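The Snack Rack Problem: Arranging Chips and Drinks in a Small Display
Group report, Retail Layout Studio
Montserrat Tlapale, Dima Ghanem, Tiburcio Cárdenas
Jul 6, 2023

1. Why we did this

Our campus kiosk, Zancombe, sells 14 kinds of snack from a counter not much wider than a school desk. In January the manager, Dayana Sandoval, told our class that customers ask for things they are already looking at. We chose this as our topic over parking signage, and the vote was close.

2. The rack

We settled on black wire mesh for the display. It is cheap, air gets through it, and you can see most of what is inside, which was more than we could say for our first design, a cardboard box. Chips go on top and drinks go underneath. In our test layout that meant a red bag, a green bag and a magenta bag side by side along the top, with five bottles standing on the grid below. The green and orange drinks ended up one behind the other, so a shopper sees the front one and has to take the rest on trust. Tiburcio calls this depth. Dima calls it hiding the stock. 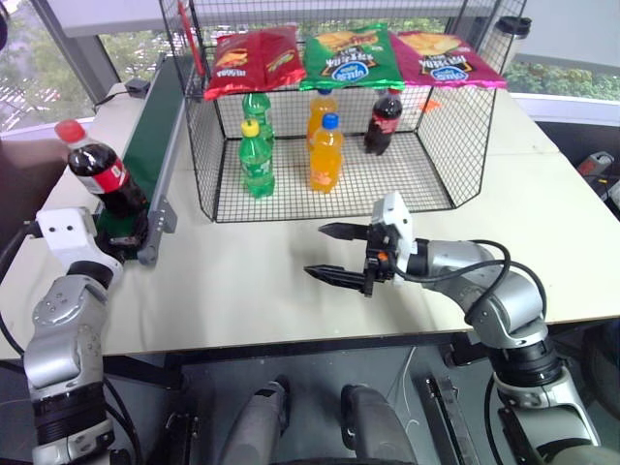 Bags were the harder half of the job. A bottle stays where you stand it, while a bag of chips has opinions. The red one drooped over the edge of the shelf at its lower left corner, and the magenta one stuck out past the side. We had drawn all three as rectangles in our plan, a decision we now regard as optimistic.

3. What shoppers said

We put a short questionnaire to students passing the kiosk and got 84 replies. Most wanted the drinks lower and the chips within reach, which we had already done and took full credit for. Several wanted lower prices – outside the scope of this report. 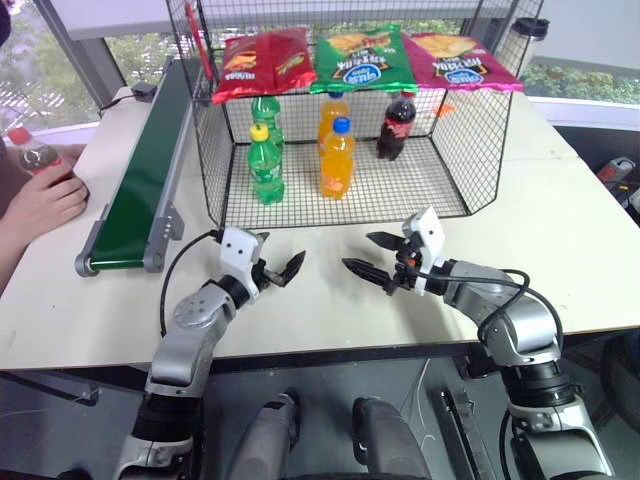 The complaint that stung was about labels. Shoppers read the front of a bag and give up on anything they have to tilt their head for, so the next version of our layout sheet says which way up every item goes. We had considered this too obvious to write down.

4. Still to do

Iraís Mendoza has offered to lend us a second rack with a deeper shelf. We would also like to try single rows of drinks, if Dayana will give us the counter space. She has said she will think about it.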